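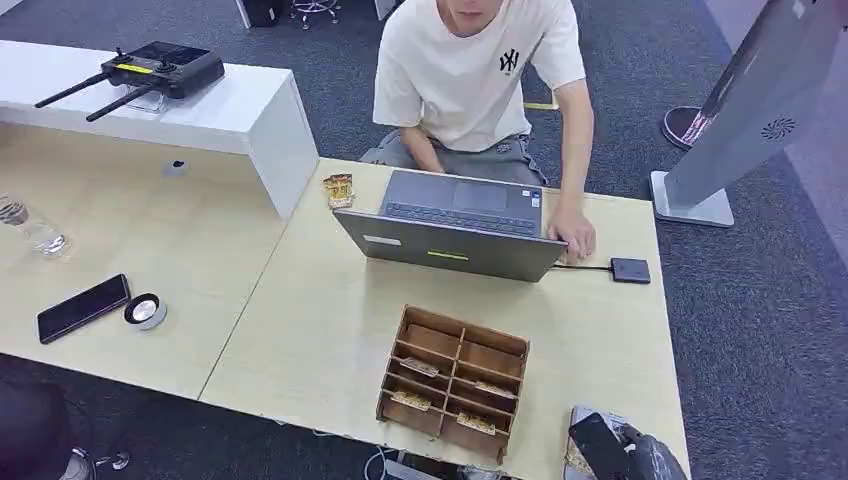
The Larnine question sheets are in use, and we're so pleased to be able to write that sentence! When the Sárközi Fund agreed to support us, all we had was an idea and a pile of handwritten notes from people who had left a doctor's office thinking, "I forgot to ask the one thing I came for." Turning those notes into a single page a patient can fill out in the waiting room took far more drafting than we planned for. Most of it looked the way desk work usually looks, with a laptop open, a small black external drive plugged into the side of it and a snack packet standing near the back of the table. This report covers our work up to Tuesday, February 18, 2020.

What we set out to do

Our grant application promised a plain-language sheet that helps adults with long-term conditions get ready for a clinic visit, along with short practice sessions where they can try out their questions before using them with a doctor or nurse. We said we would test both at the Seroneck clinic first and then at the Gisside community health center if the first round went well. It did, and both sites are now taking part.

The sheet itself

The version now in print is the eighth. Early drafts were two-sided and tried to cover everything (medicines, test results, diet, insurance, who to call on a weekend), and patients told us very kindly that it felt like homework. The current one fits on one side of letter-size paper. The top asks, "What is the main thing you want to talk about today?" and leaves a big space under it. Below that come prompts about new symptoms, medicines you've stopped or changed, and anything you're worried about but find hard to bring up. The last box is for writing down what happens next and who is supposed to do it.

That last box has become the favorite. Several patients said they had never had next steps in their own handwriting before, and one told us she keeps hers on the refrigerator where her daughter can read it too.

We have handed out 300 printed sheets across both sites. Seroneck's front desk now offers one at check-in without any prompting from us, which was a lovely surprise. Gisside keeps theirs in a rack by the door, and pickup there has been slower. We'd like to try the check-in approach at Gisside as well, and the front desk team is willing.

Practice sessions

We ran 17 sessions, mostly in the late afternoon so that people could come after work. They are small and informal. Someone reads out a question they've been putting off, the group suggests ways to say it, and then they say it out loud until it feels normal. "Can you explain that again without the medical words?" gets practiced a lot! So does "What happens if we wait?"

People come back, often bringing a husband, sister or neighbor, and we've started setting out extra chairs for them. Family members had so many questions of their own (When should I speak up? When should I keep quiet?) that we wrote a half-page handout for them, which wasn't in the original plan and cost only the printing. 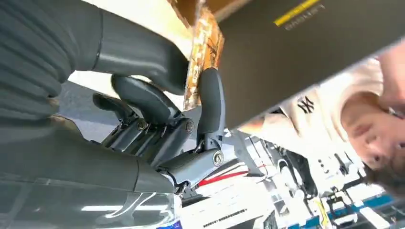
What has been harder

The Spanish version is behind. Our first translation was accurate but stiff, and readers at Gisside said it sounded like a form from the county. We've sent it back for a rewrite and expect a readable draft in March.

Feedback from doctors and nurses has also been thin. Those who have talked to us like the sheet and say it brings up the main concern earlier in the visit. But only 8 returned the comment card, so please treat that as encouraging and nothing stronger. We're replacing the card with a quick chat at the end of a clinic day.

Spending

Printing and room costs are on budget. Translation will run over because of the rewrite, and we'd like to move the unused travel money across to cover it. A revised budget page is attached for your approval.

Coming up

Next we'll finish the Spanish sheet, move Gisside to handing it out at check-in, and begin a large-print edition, which patients at both sites have been asking for. We'd also love for someone from the Fund to sit in on a session. You would be very welcome, and the coffee at Seroneck is pretty good.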